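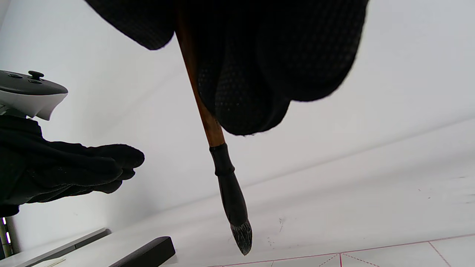 3.2 接触式书写任务的设置

在家务与车间任务的评测中，毛笔书写很少被单独讨论，但我们认为它能够暴露现有策略在轻接触操作上的主要困难。擦桌子、叠毛巾这类任务允许几毫米的误差，而毛笔的线条宽度直接取决于笔锋下压的深度，误差会留在纸上，事后可以测量。书写的起点状态也不容易控制。如图1所示，笔由戴黑色手套的右手握持，笔头很黑，笔锋末端有几根毛已经散开，笔尖悬在红色格线的上方，没有碰到纸面。对于人来说，从这个姿态到落笔是一个不需要思考的动作；对于策略来说，笔尖与纸面之间的距离在腕部视角中很难估计，散开的笔毛又使“笔尖在哪里”这个问题本身变得不明确。

图1 书写任务，笔尖悬在纸面上方的姿态。

本文将书写任务分为四个阶段：取笔、舔墨、落笔和归位。每个阶段单独判定成功或失败，后一阶段不因前一阶段失败而取消，由操作员把物体恢复到规定状态之后继续。这种做法参考了我们之前在 Nestomero 厨房任务集上的经验，当时采用整段判定，结果大部分失败都集中记在最后一步，无法分析原因。

训练数据共有3,720段示范，其中600段为书写任务，其余来自拧瓶盖、收餐具、分拣螺钉等八类任务，合计9类。示范由 Gavin Yule 和 Settimio Galli 负责检查，有明显停顿或者笔掉落的片段被去掉，上面的数字是去掉之后的数量。书写内容限定为“永”字的前两笔，每格写一次，不要求字形美观，只要求笔画在格内并且中间没有断开。

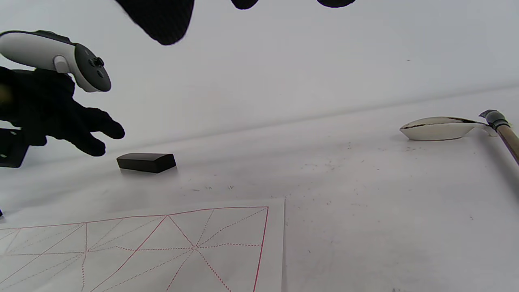 物体的初始位置在每次试验之前重新摆放。摆放范围按照纸的边线来确定，纸本身允许有小的平移和旋转，但不允许翘起。我们没有在每次试验之后清洁桌面，理由是家庭和车间的桌面通常也不干净，如果策略只能在干净的桌面上工作，它的实际价值就很有限。换纸在每个格子都用完之后进行，由人完成，不计入任务时间。

比较的对象有两个：Remano 是只使用视觉输入的基线策略，Kerr 在相同的网络上增加了腕部力信号。两者使用相同的示范和相同的训练步数。每种策略在每个阶段各测试100次，全部测试在同一张桌子上进行，照明保持不变。

需要说明的是，落笔阶段的判定标准曾经修改过一次。最初我们规定线宽的变化不能超过一个固定值，但是墨量的多少对线宽影响很大，同一个策略在刚舔过墨和写过几格之后得到的结果差别明显，所以这个标准测到的主要是墨量。修改以后只检查笔画是否连续、是否越出格线，线宽仍然记录，放在附录中供读者参考。四月以前的测试按照旧标准进行，已经全部重新判定。

归位阶段看起来最简单，实际上对两种策略都不容易。笔杆是圆的，放下时如果手指松开得太早，笔会滚动；如果松开得太晚，笔头会被拖过桌面。人在这时通常用手指轻轻跟随笔杆，直到它停稳。示范中包含这个动作，但持续时间很短，在数据中所占的比例很小。我们曾尝试对这一部分加大采样权重，相关结果与 Pulo 夹爪的指面材料有关，在3.4节中一起讨论。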